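Section 5. Sorting the soft items on the table

Before you start, cover the table with a cloth. A checkered one is good, as small knitted pieces are easy to find on it. Keep food bags and other packages to one side and do not mix them with the toys.

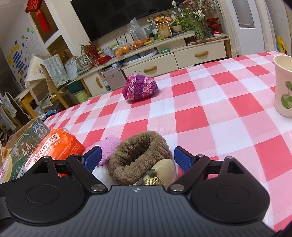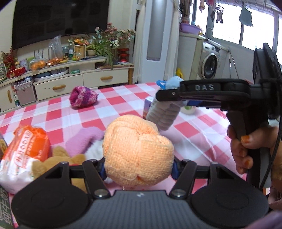 1. Take out the plush toys and the knitted or crocheted pieces one by one. Do not pull on a loose thread — tuck it in with a blunt needle later.

2. Lay each piece on the cloth with some free space on every side. Hats and socks should be opened by hand and made flat before they are measured.

3. Make two groups: plush with long pile, and knitted or crocheted work. Pieces up to 18 cm go in the Kombo tray. Longer ones go directly in the Plastetti box.

4. Brush the long pile in one direction only, with light pressure. Knitted work is not brushed.

5. Fill each tray with no more than 8 pieces. Close the lid until you hear the click on both sides.

Note: The Kombo tray carries 395 g. If the lid stands up in the middle, take one piece out and try again.

Caution: Medicine packages and open food must never be stored in the same tray as toys. Keep cups with drink away from the table edge during the work.

Caution: Small parts can come loose from old toys. Check the seams before you give them to a child.

For washing of the trays, see section 8. Replacement lids can be ordered from Clomska, Sarham branch — please write the tray size on the order.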